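From: Josué Portela
To: outerwear-sewing list
Date: May 19, 2021
Subject: Re: [outerwear] Lining shows at the hem, Tretstead coat

Quick one before I have to run, sorry for the typos. Answering from my phone for the first half and the laptop for the rest.

On Tue lining thread, you wrote:

> I'm on my second try at the Tretstead coat (the long one, view B, with the
> storm flap) and the lining still peeks out under the hem at the back. Only
> the back. Front is fine. I cut the lining exactly to the pattern piece. The
> shell is a wool blend from Plomanport, medium weight, the lining is a plain
> viscose twill. Steamed the shell before cutting, did not do anything to the
> lining. Do I unpick the whole thing or just take a tuck? I have 7 days until
> I need to wear it and I would rather not start over.
>
> Also the collar rolls funny on the left but one thing at a time.

Don't unpick the whole thing. Please. Seven days is plenty.

First, hang it. On a proper wide hanger, buttoned, overnight at least. Viscose twill drops, and it drops more where the panel is cut off grain, and the back lining on view B has that flare starting at the waist. So the front looks fine and the back looks terrible. Same thing on mine.

Then open only the back hem, side seam to side seam. Leave the facings alone. Let the lining hang free another night and see where it wants to be. Trim it level, a finger's width longer than the finished shell hem, press up, then slip it up so there's a fold of slack sitting over the stitching. That slack is called a jump pleat in some books. The Tretstead instructions skip it completely, one line of text and a drawing that doesn't match. Step 4 on the hem page, if you still have it. It tells you to bag the hem by machine and I wouldn't, not with a floaty lining under wool.

Check the center back pleat too. If you stitched it closed all the way down it can't open when you move and the lining gets dragged about. Should be caught at the neck, and at the waist for a short bit, free below that.

Tuck: you can, it works, but put it inside, above the hem fold, by hand. A tuck lower down will show as a ridge thru the wool when you press. Ask me how I know. Navy coat, two winters ago, still has the line.

About the shell. Plomanport wool blend does shrink a little more with the second steaming than the first, at least the bolt I had. If you pressed the seams hard with a lot of steam after assembly then the shell went up while the lining came down and there's your whole problem. Measure the back from the collar seam to hem, compare with the paper. Mine was short by enough to see.

Thread, since people asked last time: I use Akex for the hand work, the fine one, waxed. Not for topstitching, it snaps.

Buttons. Someone wanted to know where I found the horn-look ones, they were Marquez, bag of mixed sizes, nearly 199 in it and maybe a dozen I'd put on a coat. Wouldn't buy again. Shanks are too short for this cloth, I had to make thread shanks on all of them.

Collar: left side rolling funny is probably the undercollar cut with the nap or grain going the wrong way, or you stretched one side pinning it. Press it over a rolled towel, leave it till it's cold, look again. If still bad then open the left end only. I really would do the hem first tho.

I put the hem notes plus my marked up pattern sheet in the list files, item 434. Handwriting is what it is. 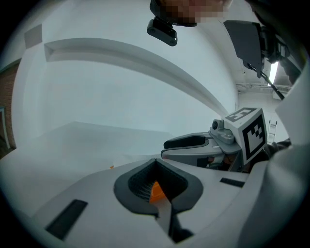
One reply came off list and I have the OK to paste it in:

> Agree on hanging it, but I'd say two nights for viscose before you touch the
> scissors. I trimmed mine after one and it dropped again by morning, had to
> put a band on the bottom. Also cut the back lining a bit wide at the
> armhole, the pull from there can lift or twist the hem and you'd swear it
> was a length problem. And baste first!! Wear it around the house for an
> hour, sit down in it, then sew.

Fair, two nights then. You still have time. And yes baste, I forgot to say that.

Didn't check the armhole on mine, will look tonight. The July swap list is still open by the way, I have leftover lining in dark green, enough for a short jacket, no sleeves. Write me direct if you want it.

Gotta go

Josué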